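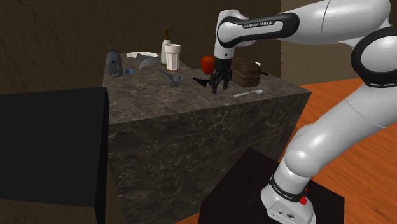 *大理石台面上的苹果与面包。渲染图。*

# 一分钟之内:止血员 Rigoberto Agudelo 谈缠手、压迫与角落里的分工

2022年1月29日

Rigoberto Agudelo 的工具箱分上下两层。上层放纱布卷、胶带、钝头剪刀和油性笔,下层放棉签、凡士林、独立包装的纱布块、密封的药液小瓶和两块冷铁。开赛前他会把下层的东西全部取出,按使用顺序重新摆一遍,再放回去。

“上层是后台用的,下层是角落用的,两层的东西不混。”他说,“剪刀如果出现在下层,说明我收错了。回合间手伸进去,摸到什么就得是什么。”

Agudelo 是 Jivska 综合格斗赛的主止血员。这项赛事规模不大,主场设在 Tedotley 的 Parkero 馆,满座是 700 人。他在业余拳击和综合格斗两边都做过,按他自己的工作记录,经手缠过的手已有近 2,000 只。本次访谈在 Parkero 馆的后台进行,内容涉及缠手规范、割伤处理、肿胀处理,以及止血员与主教练、场边医生之间的权限划分。文字经过整理,部分回答合并了先后两次的说法。

## 缠手

综合格斗的手套比拳击手套薄得多,手指外露,掌侧基本没有填充。Agudelo 认为这一差别决定了两种缠法从第一圈就不一样。

“拳击可以在指节上做一块比较厚的垫,手套里有空间。综合格斗的手套没有这个空间,垫厚了,手套戴进去是绷着的,选手握不拢拳,抓握也受影响。”他说,“握不拢的拳头打出去,受力点会跑到指骨上。所以我宁可少两层纱布,也要保证拳能握实。”

他的顺序是固定的。先问选手有没有旧伤,然后看手背、按掌骨,再让选手把五指张到最大。纱布从手腕起,绕过腕横纹上下,接着上行到手背,过指根,回到手腕。指缝是否走纱布,看选手习惯。摔跤出身的选手多数不喜欢指缝里有东西,打击型选手多数要求有。

张开手指这一步,他要求选手一直保持到纱布结束。手掌在放松状态下比张开时窄,按放松状态缠好的纱布,握拳时会勒住掌骨两侧,几分钟后手指发麻。

“新手常犯的就是这个。缠的时候选手手是软的,缠完看起来很平整,戴上手套热身,十分钟后回来说手没感觉了,只能剪掉重来。重来就要重新叫监督员来看,时间全乱了。”

胶带的作用是固定纱布和支撑手腕,不参与指节的保护。规则对这一点的限制很明确:胶带不得覆盖指关节。Agudelo 的做法是在离指节还有一段距离的位置停下,留出余量,避免纱布受力后胶带向前移位。

“你停在线上,选手热身打了几轮靶,胶带就过线了。监督员第二次检查的时候只看现在的位置,不看你当时缠在哪里。”

关于胶带的选择,他目前用的是 Castaño 的窄幅布基胶带,理由是手撕时断口整齐,卷芯不易变形。他不认为品牌有多大影响。他更在意同一场赛事里红蓝两边使用同一批耗材。Jivska 的规定是耗材由赛事统一发放,选手自带的一律不用。

“有的团队会带自己的胶带来,说这个软、那个黏。统一发放之后,这类讨论就没有了。监督员拿到手里的东西都一样,检查也快。”

拇指是他单独提到的部位。综合格斗手套对拇指的约束较弱,选手在抓握、撑地和抢把位时,拇指掌指关节容易被反向扳开。他通常用一条撕窄的胶带从手腕外侧起,绕拇指根部一圈再回到手腕,形成限制外展的支撑。这一圈不能紧,紧了会影响抓握,也会压到虎口的皮肤。

“绕完让他做两个动作,一个是握拳,一个是扣手。扣手就是两只手互相抓住,像抱腿时那样。两个动作都没有问题,再往下做。”

缠完之后由监督员在手背和手腕处签字。签字之后任何改动都需要监督员在场。手套戴好,腕口再贴一圈胶带,再签一次。Agudelo 说,这一圈的胶带要把魔术贴的边缘完全包住,露出来的魔术贴边在缠抱中会划伤对方的脸和眼睑。

## 赛前的皮肤准备

凡士林在综合格斗中只允许涂在面部,而且由指定人员在入场前的检查区涂抹,其他部位不得使用。涂抹的位置是眉弓、颧骨、鼻梁和下巴。Agudelo 对用量有具体要求。

“薄薄一层,看得到光泽就够了。堆在眉毛上的那些,第一次缠抱就被蹭掉了,蹭到对方的手套上、肩膀上,裁判还要停下来擦。另外量太多会往眼睛里流,尤其是出汗以后。”

他会在后台先看一遍选手的脸,重点是旧疤。眉弓上的旧疤如果颜色偏红、触感偏硬,说明愈合时间还不长,再次裂开的可能性较高。看到这类疤,他会把位置告诉选手的主教练,自己也记在腕带上。

“我在两边角落都有可能工作,所以记的东西只对本方讲。红角的疤我不会告诉蓝角,这是基本规矩。”

Jivska 的止血员由赛事指派,不隶属于选手团队。指派制在规模较大的赛事中比较常见,在小型赛事里则各有做法。Agudelo 认为指派制的好处在于水平一致,缺点在于止血员与选手之间缺乏磨合。选手在回合间的反应差别很大,有人坐下就闭眼,有人会不停转头找教练,也有人需要站着。指派来的止血员只能在后台那十几分钟里了解这些。

“缠手的时间其实就是用来干这个的。手给我,嘴闲着,他会说话。他说他喜欢教练站左边还是右边,我就知道我该从哪一边进去。”

## 割伤:先压,后药

谈到割伤处理,Agudelo 反复回到压迫这一个词。

“外面的人对药液的兴趣很大,总觉得有什么特别的配方。药的作用排在后面。第一是压迫,第二还是压迫,位置要对,方向要对,时间要够。”

他使用的主要药物是 1:1000 的肾上腺素溶液,作用是收缩局部血管。棉签事先浸好,放在干净的容器里,棉头朝下。进场后先用干纱布把伤口周围的血和凡士林擦掉,看清伤口的走向和长度,再把浸过药的棉签放进伤口,用手指隔着纱布对准骨面垂直施压。

这里有几个容易出错的地方。

其一是擦拭的方向。沿着伤口的走向擦,不要横着擦。横向擦拭会把伤口边缘拉开,已经形成的血凝块也会一起带走。

其二是压迫的方向。眉弓的伤口后面是骨头,垂直向后压就可以。眼睑的伤口后面是眼球,不能用同样的力度,只能用干燥的纱布轻轻贴住,向眶缘的骨面方向引导。含药的棉签在眼睑附近要先挤干,避免药液流入眼内。

其三是时间的分配。回合间休息是一分钟,裁判和监督员要求助手提前离场,选手走到凳子前也要花时间。真正能压在伤口上的时间,比钟上显示的要短得多。

“中间很多人忍不住松开看一眼。看一眼,前面的时间就作废了。我的习惯是压上去以后一直数,数到教练说完,然后一次松开,马上上凡士林。如果还在渗,凡士林也要上,填进伤口,让它在下一个回合少沾一点。”

被问到是否使用过其他止血剂时,他提到了凝血酶和藻酸盐类敷料,并强调能不能用取决于当地监管部门的许可清单。含铁盐的收敛类溶液他从来不用。这类溶液会灼伤组织,让后续缝合变得困难,进入眼睛的后果更严重,在多数管辖区也不被允许。

“赛前把清单看一遍,按清单带。清单之外的东西不放进箱子。监督员可以随时打开我的箱子,我也希望他们打开。”

伤口位置对比赛的影响,比伤口长度大。发际线附近的伤口可以很长,出血也多,但通常不影响视线,处理起来相对简单。眉弓内侧的一道短伤口,血直接流进眼角,选手每隔几秒就会眨眼或用手套去擦,反应随之变慢。上睑缘的全层裂伤和可能涉及泪小管的伤口,他认为不属于止血员能处理的范围,应当直接请医生判断。

肘击造成的伤口与拳击造成的伤口也有差别。肘尖接触面小,伤口边缘整齐,深度大,用棉签可以较好地填入。拳头造成的裂伤多发生在骨面上,边缘不规则,周围组织同时有挫伤,出血点分散,压迫时需要更大的覆盖面积。

“整齐的伤口看着吓人,处理反而顺。边缘碎的那种,你压住这里,那里还在出。”

## 鼻出血

鼻出血在综合格斗中比割伤更常见。Agudelo 的处理方式是用浸药棉签进入鼻前庭,朝鼻中隔前部方向,外侧以拇指压住鼻翼,让选手头部保持正中或略微前倾,用嘴呼吸。

他不允许选手仰头。血液沿咽后壁下行,会被吞入胃里或引起呛咳,选手在下个回合中恶心的情况他见过不止一次。

他同样不允许选手擤鼻子。眼眶内侧壁和下壁很薄,受击后可能已有细小骨折,擤鼻时鼻腔压力升高,气体进入眶周软组织,眼睑会在短时间内鼓起,眼睛完全闭合,比赛往往也就到此为止。

“选手觉得堵,本能就是想擤。所以第一回合结束,只要看到鼻子有血,我进去的第一句话就是别擤。要说得短,他听不进长句子。”

如果鼻梁有明显偏移,他不会在角落里尝试复位。偏移本身不一定需要中止比赛,判断权在医生。止血员能做的是控制出血,并把看到的情况如实说出来。

## 肿胀与冷铁

冷铁是一块带手柄的金属,赛前埋在冰里,用于眼周和颧骨的肿胀。围绕它的误解也不少。最常见的错误,是用冷铁去推肿块,试图把积液“推开”。

“推不开的。那是组织里的出血和渗液,推只会撕裂更多小血管,让它肿得更快。正确的做法是放上去,稳稳压住,不滑动。”

他会先在肿胀区域的外缘施压,再移到中心,每次移动都把冷铁抬起来重新落下。金属表面要先擦干,带水的冷铁在涂了凡士林的皮肤上会打滑,同时会把水带进眼睛。冷铁升温很快,他准备两块,一块使用,一块留在冰里,回合间交替。

冰袋用在后颈和胸口,目的是让选手降温和平稳呼吸,通常由副教练操作。冰袋要有外层包裹,不能漏水。凳子周围的地面如果有水,下个回合开始时选手脚下会打滑,裁判会要求擦干,比赛因此延误,角落可能受到警告。

“所以我对角落的人有一个要求,最后离开的那个人手里必须有一条干毛巾。凳子拿走,水瓶拿走,地擦一遍,人出去,门关上。顺序不能变。”

## 谁先说话,谁站在哪里

回合间能进入围笼的人数有限,空间也有限。Agudelo 把角落的配合看作一个站位问题。主教练在选手正前方,蹲低,视线与选手齐平。止血员在受伤一侧的斜前方。副教练在围笼外,隔着网递水和冰。

止血员需要接触选手的脸,主教练需要选手看着自己,两者会争同一块地方。Agudelo 的处理方式是让出正面。

“他讲战术,我不出声。选手的眼睛归教练,伤口归我。我需要他转头,就用手轻轻带一下,不开口。两个人同时说话,选手哪个都记不住。”

如果伤情会影响战术,他会在教练开口之前用一句话报告,例如左眼视线受阻,或者鼻子不能通气。教练据此调整,比如让选手改变移动方向,或者提早进入缠抱。报告只说功能,不说外观。

“我不会说‘伤口很深’。他听到这句话,下个回合就会一直去摸。我说‘看得见,没问题’,或者对教练说‘右边看不清’。看不清的时候不能说看得清,这个要分开讲。”

常规场次打三个回合,主赛打五个回合。两种长度下,他的处理策略不同。三回合的比赛里,第一回合结束时出现的伤口只要再撑过一次休息,后面就只剩最后一回合,用药可以充分一些。五回合的比赛里,同一处伤口会被反复击打,组织逐渐肿胀、变脆,棉签每次进出都会带来新的损伤。他会在前两次休息中尽量以压迫为主,减少填塞的次数。

“长比赛里,伤口是要管理的。你每次都往里面放东西,到第四回合,边缘已经烂了,什么都挂不住。”

## 与医生的权限

场边医生有权建议中止比赛,裁判作出决定。止血员没有建议权,也没有反对权。Agudelo 对这一点的表述很平直。

“医生进来,我就退半步,把手里的纱布给他看,告诉他位置、我用了什么、压了多久。他问什么我答什么。他没问我的意见,我就不给意见。”

去年五月,在 Parkero 馆的一场羽量级比赛中,一名选手在第二回合被肘击开右侧上睑。Agudelo 进场后擦净血迹,看到伤口越过睑缘,随即示意裁判请医生入场。医生检查后建议中止。选手的团队当场不满,认为出血量不大,止血员应当先尝试处理。

“出血量确实不大。但那个位置,我按压的对象是眼球,放药的对象也是眼球。我没有什么可以尝试的。”他说,“教练后来找我谈过,我把伤口的位置画给他看。他同不同意,我不清楚,他也没有再说。”

他认为这类争议来自一种误解,就是把止血员看成让比赛继续下去的人。他的工作目标是控制出血、保留视线、不增加损伤。三者冲突时,不增加损伤排在最前。

对于脑部受击后的反应,他同样有观察的责任。止血员离选手的脸最近,瞳孔是否等大、回答是否延迟、目光能否固定,他往往比教练更早看到。Jivska 的工作手册要求止血员在发现异常时向场边监督员报告,由监督员转告医生。Agudelo 在涂凡士林时会问一个简单的问题,例如现在是第几回合。答错或者停顿过长,他会立刻报告。

“有些教练不喜欢我问。我照样问。”

## 感染控制

每个角落使用独立的一套耗材。Agudelo 每换一名选手就更换手套,棉签一次性使用,凡士林用压舌板从大罐中取出后放在小杯里,每名选手一杯,用后丢弃。手指不直接进入大罐。冷铁在两场之间用消毒湿巾擦拭,按说明等待足够的作用时间,再回到冰里。冰块装在密封袋中,冷铁不直接接触散冰。

他说过去的习惯要松得多。毛巾搭在肩上用一晚,棉签夹在耳朵后面或者咬在嘴里,都是常见的做法。

“夹在耳朵后面是为了拿得快。现在我用前臂上的束带,插三支,棉头有套,进场之前摘掉。速度差不多,干净很多。嘴里咬着的那种,我不会让它进选手的伤口。”

围笼的清洁由场馆负责。两场之间擦拭血迹,更换湿透的毛巾,检查网面和立柱护垫。他会自己再看一遍本方角落的那一段网,如果有断开的线头或者翘起的包胶,就指给工作人员。网面上的断口曾经划开过选手的背,那种伤口浅而长,汗水一冲就不容易止住。

## 赛后

比赛结束后,止血员的工作还没有完。选手下场,手套由监督员在场时剪开,缠手纱布同样剪开检查。Agudelo 从掌侧下剪,沿手腕向上,避开手背的肌腱和可能肿起的掌骨。

剪开以后他会再按一遍掌骨。第四、第五掌骨颈部有压痛、握拳时小指排列异常的,他会请医生安排拍片。选手当时往往没有明显感觉,肾上腺素水平下降之后才开始疼。

面部伤口在缝合之前要把凡士林和药液残留清理干净。他会把用过的药物种类写在一张卡片上,交给缝合的医生。卡片上还有受伤的回合和大致时间。这张卡片是他自己加进流程里的,后来 Jivska 把它印成了固定格式。

“医生缝之前要打局麻,局麻里面可能也有肾上腺素。他应该知道我已经放过多少。”

选手回家之后的护理不归他管,但他会交代几件事:当晚不要用热水冲脸,不要擤鼻子,睡觉时把头垫高,头痛加重或者呕吐就去急诊。同样的话他会对陪同的人再说一遍,选手自己通常记不全。

## 关于入行

目前由 Agudelo 带着的学员有两名,都是先在后台缠手,再进入业余比赛的角落。他不急于让学员接触割伤。

“先缠手,缠到监督员看到你的手法不用再问。然后是拿凳子、擦地、递冰。擦地的人能看到整个角落怎么运转,这个阶段学得最多。最后才是棉签。”

练习压迫时,他让学员在厨房秤上按。手指隔着纱布,压到指定的读数,保持住,眼睛看别处,同时回答他的问题。读数漂移超过他给的范围就重来。

“压伤口的时候没有人给你看秤,教练在喊,观众在喊,选手在喘,脑袋一直在动。手要自己知道。”

学员结束练习时,箱子由他们自己收。他会打开检查一次,哪一层放错了,就全部倒出来,再收一遍。访谈结束的时候,后台的桌上正摊着一套刚倒出来的东西,其中一把剪刀放在冷铁旁边。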